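Chapter 6
Planning and Budgeting for a Robot

Before you read

In the previous chapter we looked at how a small organization decides which tasks are worth giving to a machine. Now we come to the question of money. Many students expect that this part is simple: you find a robot, you ask for the price, and you compare the price with the salary of a worker. In practice the price of the robot is often the easiest number in the whole plan. The difficult numbers are the ones which stand next to it.

After this chapter you should be able to prepare a first budget for a robot with one or two arms, to separate one-time costs from repeating costs, and to read a supplier's offer and find what is missing in it.

Key terms: purchase price, end effector, site preparation, running cost, idle time, trial period, residual value.

6.1 The case of Coterstead

Coterstead is a company that manages furnished apartments for people who stay some weeks or months. It takes care of 317 apartments in four towns. Each apartment has a kitchen, and between two guests the kitchen must be put in order: dishes go back to the cupboards, paper towels are replaced, the counter is cleared. In April the company asked its planning manager, Zoriana Skoryk, to find out if a robot could do a part of this work, and how much money should be reserved for it.

Her first draft had only one page. It contained the price of the robot, the price of delivery, and a line called "other." The director returned it with one question written beside this last line: "What is in it?" The rest of the chapter is, in a way, an answer to this question.

6.2 Four groups of cost

We recommend to divide every robot budget into four groups.

The first group is the machine itself. Here belong the arms, the base, the controller and the basic software. Suppliers like to talk about this group, and their offers describe it in detail.

The second group is the end effector, that means the part which touches the object. It is frequently sold separately. A simple gripper with two flat fingers is cheap and strong, but it can be a poor choice for a mug with a handle. A hand with several fingers can take more kinds of objects, but it has more joints, and each joint is a part that can wear out. Ms. Skoryk received offers from two suppliers, Gresura and Bogale. The Gresura offer looked cheaper until she noticed that it included no hand at all.

The third group is the site. The floor, the electric sockets, the width of the passage, the height of the counter: all these must be checked, and some of them must be changed. Cables need a safe way across the room. Positions on the floor may need to be marked.

The fourth group is people and time. Somebody must teach the robot, watch it, and help when it stops. In the Coterstead plan, 576 hours of staff time were reserved for the first year, and this was the largest line after the machine.

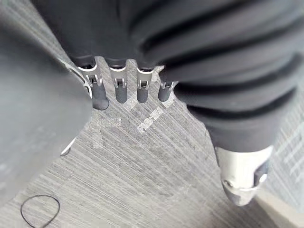
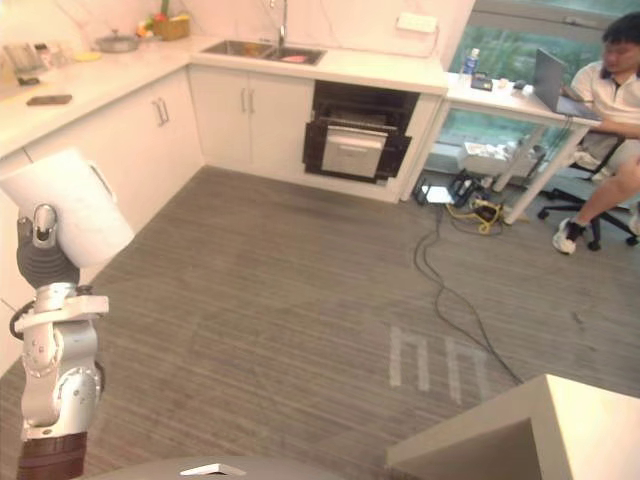
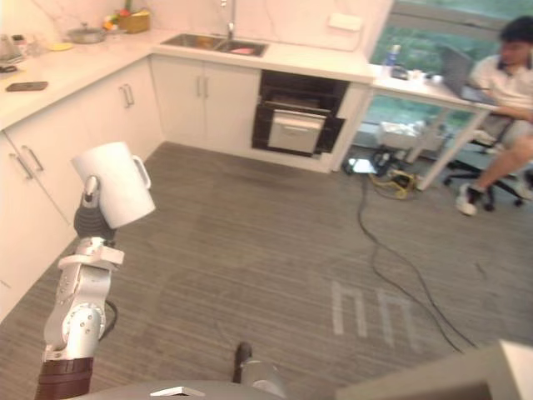 Figures 6.1 to 6.3. Robot work in a kitchen: the fingers and thumb of a robotic hand over the carpet (6.1), a white roll held at a tilt (6.2), and a white mug held upright (6.3).

6.3 Counting the hours correctly

A common mistake is to calculate with the hours when the robot is switched on. The budget should use the hours when it does useful work. Suppose that a robot is available for 2000 hours in a year. From this number we subtract the time for maintenance, for moving between sites, for teaching new tasks and for waiting. What remains can be much smaller, and the cost of one useful hour becomes higher than it looked at the beginning.

Coterstead made a trial under the project name Stisby. The trial period was 92 days, and it finished in June 2023. During this time the staff wrote down every stop and how long it lasted. Ms. Skoryk did not want an average from the supplier's brochure; she wanted her own list. When she prepared the second draft, the line "other" had disappeared, and there were eleven new lines in its place. Several of them were small, for example spare fingertips and tape for the floor. Insurance was not small.

6.4 Buying, renting or waiting

When the four groups are filled in, the planner can compare three options. Buying gives the lowest cost per year if the machine is used for a long time, but the company carries the risk that a better model appears soon. Renting costs more per month, and the contract may limit which changes you can make to the hand or the software. Waiting is also an option and it should be calculated like the other two, with the cost of continuing the present work written beside it.

We will treat each option in its own section, beginning with buying. Keep your notes about the Coterstead case near you. The same four groups of cost will be used in the tables of Section 6.5, and in the exercise on residual value you will be asked to complete the second draft for a period of five years.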